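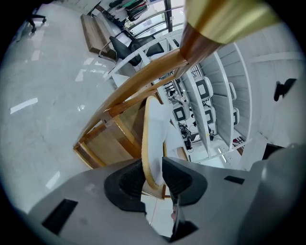

The hand-held gripper and one of our wooden chairs, seen from below.

Nulitari Robotics Club – your questions, my answers

34 comments · 19 shares

Who are you, anyway?
I'm Graciela Daza and I run the club's sign-ups, so most of your emails land with me. Deepika Krishnan looks after the hardware, and she's the one to ask about anything with a screw in it!

Do I need to know how to code?
Nope. Plenty of people start on the hand-held grippers, and you don't type a single line for that. You pick one up, you squeeze, you move something, you do it again (and again). If you get curious about the code later on, Margaux Pons runs a beginner table and she's very patient.

What's the project this term?
Furniture! We're collecting demonstrations of people handling chairs and other household stuff, and the goal is up to 2000 of them before we start training anything. Chairs are harder than they sound – the legs go off at angles and the two finger pads have to meet something narrow enough to hold.

How long is a session?
Two hours, with a snack break that tends to stretch. Your wrist will get tired before you do, so swap with your partner whenever you like.

Can my kid come?
We take members from age 14. Younger brothers and sisters are welcome at the open house on 1st June, and they can try a gripper there with a grown-up next to them.

Is there a competition?
Yes, the Brotgate Cup. We send one team of six, and you don't have to be on it to be in the club. I've never been on it myself and I'm having a great time.

What should I wear?
Closed shoes, sleeves you can push up, and please tie back long hair.

I missed the sign-up. Now what?
Email me anyway. People drop out in June every year and I keep a waiting list.

Like (6) · Share · Leave a comment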